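**Handheld gripper kit review: minutes**

Saturday, 10:00 am, ground floor, Rendow building

Chair: Gianni Donati
Present: Rendow purchasing, floor operations, training, IT
By phone: Erkance sales desk (items 2 and 3 only)
Apologies: Santoro

**1. Minutes of the May meeting**

Accepted with one correction. The trial kits are on loan from Erkance and have not been bought. Purchasing to fix the wording on the cover sheet.

**2. Kit on offer**

Erkance went through the quote again. Each kit is one handheld gripper with a printed marker cube for the top, cabling, a carry case and a year of software. The price is $2,422 per kit, before tax and freight. A spare cube is extra. Replacement finger parts are extra after the first year.

Training asked if the cube has to stay on for every session. Erkance said yes for the tracking package we were quoted. A version without the cube is planned but they would not give a date.

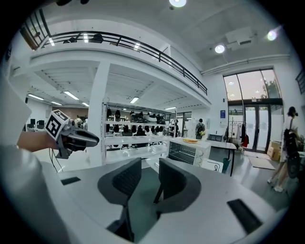

IT asked where the recordings are stored. They stay on a local drive until someone uploads them, and the upload can be set to run overnight. IT wants this in writing before any order goes in. Erkance agreed to send a letter.

Warranty covers the gripper body and electronics. It does not cover cables. Gianni said that was a poor arrangement, as the cables are what people will catch on things. Erkance will ask whether cables can be added and at what cost.

**3. Feedback from the trial**

Floor operations handed in 16 comment forms. Main points:

- Weight is fine for short sessions. Several people wanted a rest after more than 7 minutes of holding it level.
- The marker cube gets bumped when two people work close together.
- Start-up instructions are clear. The section on calibration is not.
- Left-handed users found the trigger awkward.

Erkance said a left-hand grip is available at no charge if asked for at the time of order. This was not on the quote. Purchasing asked for a revised quote showing it.

The phone call ended here.

**4. Use of the floor**

Training would like to keep running sessions on the ground floor so people can practise moving with the grippers as well as working at a desk. Operations is happy with this provided the way to the glass doors is kept clear and power leads are taped down at the end of each set-up.

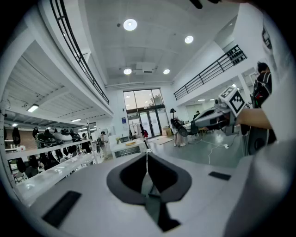

*Photo: Rendow training*

There was some discussion about the mezzanine. Operations does not want grippers carried up or down the stairs until the case has a proper shoulder strap. Agreed to leave the mezzanine out for now and look at it again after the order is settled.

**5. Other supplier**

Flilberg has offered a similar kit at a lower price, without software. Purchasing has the brochure only. IT pointed out that we would need to pay for software separately and could not say what that would come to. Agreed to ask Flilberg for a loan unit, but not to hold up the Erkance decision for it.

**6. Decision**

Moved by training, seconded by operations: that Rendow order 7 kits from Erkance, subject to the storage letter and the revised quote. Carried. Santoro to be told of the result, as they will share the cost of the software in the second year.

**7. Actions**

- Purchasing: revised quote with left-hand grips and cable cover. Contact Flilberg about a loan unit.
- IT: review the storage letter when it arrives.
- Training: rewrite the calibration page in everyday words.
- Operations: buy floor tape.
- Gianni: write to Santoro.

Next meeting to be set once the revised quote is in. Closed at 11:25 am.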